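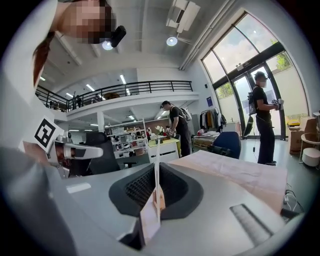 Gripper at the light gray top, strip upright in the opening, pink sheet on the right.

October, 10:20. Ground floor, hand-held gripper work, draft rules v2.

Really happy with how the rules read now that Stojan has cut them down to one page! Kept so far:

1. Marker square faces out and stays clean. Wipe with a dry cloth only, no alcohol on the print.
2. Check both finger pads before the first take of a block. A lifted corner means a new pad, no glue.
3. Start and finish each take with the fingers fully open. I scrubbed through 316 old takes and 41 had a half-closed start, so this one goes to the top of the page next time.
4. Head unit on and checked before picking up the gripper – never the other way round.
5. Packs and cables stay out of the walking line to the glass doors.
6. A fumbled grasp is kept and tagged. Don't redo it quietly. (Jaime fought for this and he's right, the Gresska set was far too clean.)

Thin upright things like the strip need their own line. My proposal: come in level, close slowly, hold for a beat before lifting. Stojan wants a max closing speed written in as well, fine by me if we can measure it the same way here and at Tinitz.

Open: do we log loose paper on the work surface as clutter or as background? Seixas logs it as clutter. I'd love one answer before we start on the 4000 takes for Arenura.

Jaime to print the page, A4, both floors.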